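Re: [skinlow-data] how many demos before first training run?
8 September 2024

> We have 27 demos of the container task so far. Is that
> enough to start training, or should we keep collecting?
> Also, do you reset the objects the same way every time?

Keep collecting. We tried a first run on Lukov at 17 and the policy learned one reach and repeated it wherever the cubes were. At 159 it began to follow them. I would not read much into anything below that.

On resets, no. Move the cubes and the container between episodes, and turn them too. Check the wrist view before each batch. Ours has both fingertips in it with the gripper open, and if a pad is out of view I stop and fix the mount. 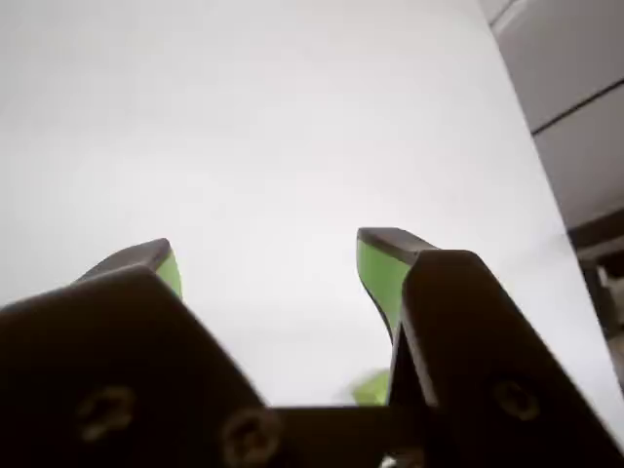

Wrist view, gripper open.

The white table washes out in that view, so lock the exposure if your driver lets you. We left ours on auto for the first batches and had to throw a good part of them away.

For the second camera we look down at the table from above. The teal container needs to stay in view wherever you put it, with the mouth open.

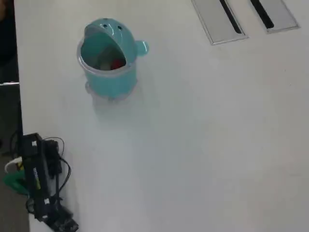
I also keep the failed grasps, in their own folder. Zamudio's loader skips them by default, but they are useful later if you want to train a success check. Label them when you record them — going back through old episodes takes far longer.

Small cubes are fine to begin with. Three colors on the table at once is what we use, and the task text names which one to pick.

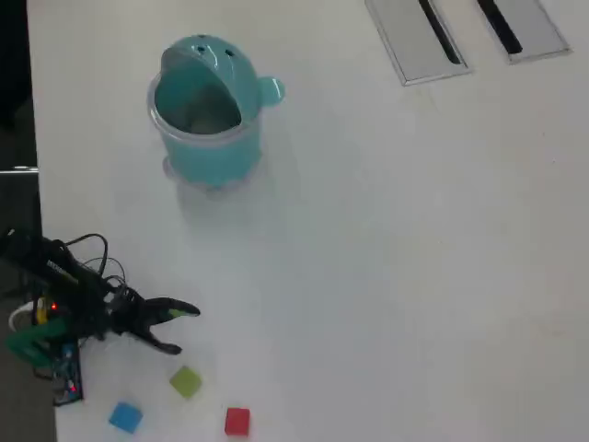

Posted by Stuart Naylor to skinlow-data

Our target is 245 episodes by October, then one full training run on Fleltellow. I can send the reset sheet and the config if you want them. Which frame rate are you recording at?

Stuart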